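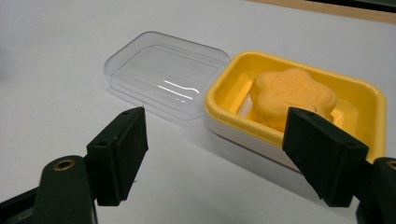
Química do Quotidiano – Aula 4
Sabões, gorduras e a arte de pôr a água a trabalhar

Docente: Marlina Wuisan
Apontamentos revistos a 16 de outubro

1. Onde ficámos

Na aula passada vimos que a água é polar e que o azeite não é, e que por isso os dois se ignoram no copo. Hoje entra a molécula que faz a ponte entre eles, e confesso que é a minha preferida de todo o semestre!

2. A saponificação

Uma gordura é, no essencial, um triglicérido: três ácidos gordos presos a uma molécula de glicerol. Juntando uma base forte, as ligações éster quebram-se:

triglicérido + 3 NaOH → glicerol + 3 sais de ácido gordo (sabão)

Com hidróxido de sódio obtemos sabão duro, em barra; com hidróxido de potássio, sabão mole ou líquido. O glicerol fica muitas vezes na massa e ajuda a reter a humidade na pele.

3. Cabeça e cauda

Cada ião de sabão tem uma cabeça carregada, que gosta de água, e uma cauda comprida de carbonos, que foge dela. Acima de uma certa concentração (a concentração micelar crítica) as caudas juntam-se para dentro e formam micelas – pequenas esferas com a gordura presa no meio. É lindo, e acontece sempre que lavamos as mãos.

4. Água dura

O cálcio e o magnésio formam com o sabão sais pouco solúveis, aquela película baça que fica na banheira. Os detergentes sintéticos resistem melhor, porque os seus sais de cálcio são em geral mais solúveis.

5. Exercício resolvido

O índice de saponificação de um óleo é 96 mg de NaOH por grama (valor escolhido para facilitar as contas). Para 1000 g de óleo:

1000 × 96 mg = 96 000 mg = 96 g de NaOH

Na prática usa-se um pouco menos, para sobrar gordura e nenhuma soda livre.

6. Para a próxima

Ler o texto de Lerato Makhubela sobre tensão superficial, páginas 17 a 26. Tragam bata e óculos: vamos medir o pH de vários sabões (os de barra costumam andar entre 9 e 10) e comparar a espuma em água destilada e da torneira.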